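Noleo Fingertip Refresh Kit: Three Months In

I've put off writing this one because I wanted the kit to have some real hours on it first. We run a two-arm cell at Colldale, one multi-fingered hand on each side, and most of what it does is soft stuff: rope, cord, cloth, bags. Soft stuff eats fingertips. So when Noleo started selling a refresh kit for hands like ours (tip pads, thumb pads, cable wraps, a little torque driver and a bottle of cleaner), I ordered one the same afternoon.

It costs $344, and you get 68 pads, which sounds like a ridiculous number until you've ruined your first dozen. I ruined my first dozen! The adhesive grabs the second it touches anything, and if the pad goes on crooked you're peeling it off in crumbs. Giang Diệp finally showed me the trick -- roll it on from the nail side, thumb flat, don't stretch it -- and after that I was doing a full hand in 11 minutes.

The thumb pads are the best thing in the box. Ours used to go shiny after a couple of weeks, and then the rope would creep out of the pinch just when the other hand started to pull. The new ones have a bit of squish to them and they hold. I put the first set on in August and didn't swap them until the counter said 3,575 grasps, and even then only one of them looked tired.

Rope is my standard test after any pad change. It's a mean test, because both thumbs have to keep their grip while the line between them goes tight, and the slack always wants to bunch up in the middle and drag on something. I leave a few everyday things lying on the table too, bottles and tea packets and so on, so the hands aren't working in a tidy little showroom.

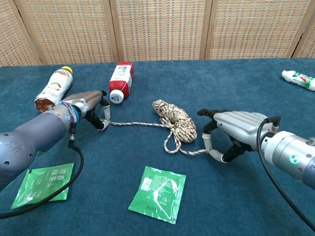
Mathis Guillot wrote in to disagree with me on the pads: he gets much less life out of his and thinks I'm being generous. His cell handles wet cord, and he finds the glue lets go at the edge of the thumb long before the surface wears out. He now wipes the metal down twice and leaves the hand parked overnight before using it, and he'd like Noleo to put a primer in the box.

Fair enough, and I'd take a primer too. We run dry, so I can't tell you how the glue does with water. I did try his overnight wait on one hand and the edges do seem to sit flatter, so I've kept doing it.

Now the cable wraps. I'm lukewarm. They're fine once they're on, but the instructions have you wrap the wrist with the arm at home position, and at home position everything has loads of room. Then you rotate the wrist all the way and the wrap goes tight as a drum. Do it with the wrist turned halfway instead, leave a generous loop hanging, and run the joint slowly through its whole range with your other hand on the stop button. I had to redo our left side twice before I worked that out, and I was pretty grumpy about it.

The torque driver is cute and I don't trust it. It clicks, but it clicks when it feels like it. I checked it against our old Vandano driver and went right back to the Vandano. Maybe I got a bad one -- Noleo did offer to replace it, and they answered my email before lunch, so points for that.

The cleaner smells like oranges and works great. No complaints at all. Use a lint-free cloth, and stay out of the finger joints with it.

One more thing on setup. Thicker pads mean your old grip settings are off. Our first run after the swap squeezed everything way too hard, and I spent a morning bringing the thumb force down a notch at a time. The leaflet gives this one line, on the back, in tiny print. It should be on page one.

Would I buy it again? Yep, for the pads and the cleaner. If Noleo ever sells the pads by themselves I'll skip the box and get those. Four stars from me, and I've already got a second kit on the shelf for winter.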